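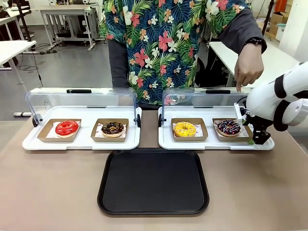
Food Service Operations / Part Three: Equipment and Capital Planning

Chapter 11
Planning the Purchase of a Robotic Serving Station

Learning objectives

After studying this chapter, the student should be able to define a serving task in terms a supplier can price; separate the purchase price of a robot arm from the full cost of the station; prepare a trial plan for use before an order is signed; and set out a first-year budget that includes supplies, training and downtime.

11.1 Starting with the task

Most equipment requests begin with a machine. A manager sees an arm at a trade show, asks for a quotation, and then looks for work that the arm might do. The method taught in this chapter runs in the other direction. The buyer first writes down one task, in plain words, and asks what equipment that task requires.

Consider the serving of donuts from a covered display tray. To a person behind a counter this is a single action. To a purchasing department it is a chain of smaller ones: the order is received, the correct item is found, the cover is opened if it is closed, the item is lifted, and it is set down on a serving tray. Each link may call for a different piece of equipment or a different change to the counter, and each should have its own line in the request.

The packaging matters as much as the food. A glazed donut is soft and sticky, and a gripper that closes on it directly may mark the glaze. A donut resting in a paper food boat presents a different problem, as the gripper can take hold of the paper and leave the food alone. Paper boats vary in stiffness from one supplier to the next. Eugénie Le Goff, who planned the counter program at the Kolemdale training bakery, required that the boat be fixed by part number in the same document as the arm. A later change of boat then had to be approved by the person responsible for the station.

The request should also state which items differ only in appearance. Two chocolate donuts with different sprinkles may be the same size and weight, and the arm can handle them in the same way, but the customer has ordered one and not the other. Telling them apart is a matter for the camera and the software, and it is commonly priced separately.

11.2 The station and its surroundings

A robot arm is one part of a station. The table, the trays, the covers, the cables, the stop button and the floor space around them all belong in the plan. 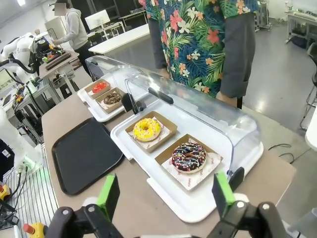 Covers deserve particular attention. A hinged clear cover protects the food, but it also takes up space above the tray when it is raised, and the arm must be able to reach under or around it. The buyer should measure the opening with the cover fully back and send that measurement to each supplier. Where the arm will be expected to raise the cover itself, the handle becomes part of the specification.

Emergency stop controls should be placed where the attendant can reach them without leaning across the work area. Cables should be routed away from the walking path. These items are small in cost and are often left out of the first quotation, then added during installation at a higher price.

11.3 Comparing quotations

Suppliers do not divide their prices in the same way. In the case used throughout this part of the book, the Kolemdale bakery received quotations from Zemisel and El Ouafi. The first listed the arm and gripper alone. The second included a table, two days of training and a set of spare finger pads. The totals could not be compared until both had been rewritten on a common form.

The common form recommended here has four headings: equipment, installation, training, and yearly supplies. Gripper pads, paper boats, liners and cleaning materials belong under the last. A blank space should never be read as zero; the supplier should be asked to fill it.

11.4 The trial before purchase

No order should be signed before a trial with the buyer's own trays and the buyer's own food. The Kolemdale plan called for 660 servings over 11 working days, with a staff member present at the table throughout. Solène Brunet, the shift supervisor, kept the log. Each entry recorded the item ordered, the item served, and whether a person had to step in.

The acceptance limit must be written before the trial begins. Kolemdale allowed 19 interventions in total and required a written explanation of each one from the supplier.

Key terms: acceptance limit, common form, intervention, station, task statement

© Pleditari Educational Press. All rights reserved. | Contact | Back to top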